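Plilla Toy Library, minutes of the meeting, 6/12/18

Present: Mahtab Farahani (chair), Uzma Yousafzai, Gholamreza Jafarzadeh, Mojtaba Jafarzadeh, and me, Zulema Palma, scribbling as fast as I could with a biscuit in the other hand.

Apologies: none, which is a first since I took over the notebook!

1. Last minutes
Agreed, once I'd corrected my spelling of Plirkville (sorry, Mojtaba, I really did know how to spell it). Uzma has still to return the hall key and says she'll drop it at Mahtab's.

2. Money
Mahtab read out the balance, £875, before the Solley Street rent of £115 comes off. We had a bit of a natter over whether to put up the joining fee and decided to leave it alone until May. Gholamreza wanted it noted that he'd have liked it to go up now. Noted!

3. Loans
We had 74 loans out this month, and 58 of them have come back. Mojtaba is going to ring round for the rest. The big garage is one of the missing ones and there's a waiting list for it, so he'll start there. Uzma asked if we could send texts instead and Mojtaba said he likes a chat, so ringing it is.

4. Shape blocks
This took up most of the evening, I'm afraid. Uzma would like the shape blocks to go out as a proper set with a card, so families can check everything's in the bag before they bring it home to us. We all thought that was a lovely idea, then spent ages arguing over what goes on the card. Gholamreza says colour first, so "red star, green star", and Mahtab says shape first, so the two stars sit together and the two cylinders do as well.
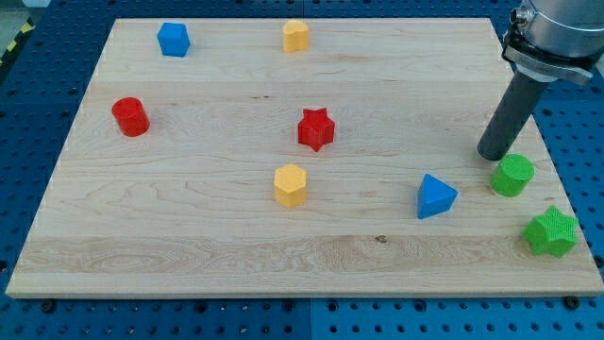
I was on Mahtab's side, mostly as my niece always goes for the hearts and stars and would never think to look under "yellow". We voted and shape first won, three to two. Mojtaba then wondered if small children would know the word "prism" and we settled on plain words: triangle, five sides, six sides. The cylinders can stay cylinders, as Uzma says it's a good word to learn.

Action: Uzma to draw the card, me to get it laminated at Naseri.

5. Any other business
The blue shelf wobbles again. Gholamreza has a bracket at home and will bring it along. Could whoever borrowed the long extension lead please put it back in the cupboard?

Next meeting at Mahtab's, usual time. Uzma's bringing cake.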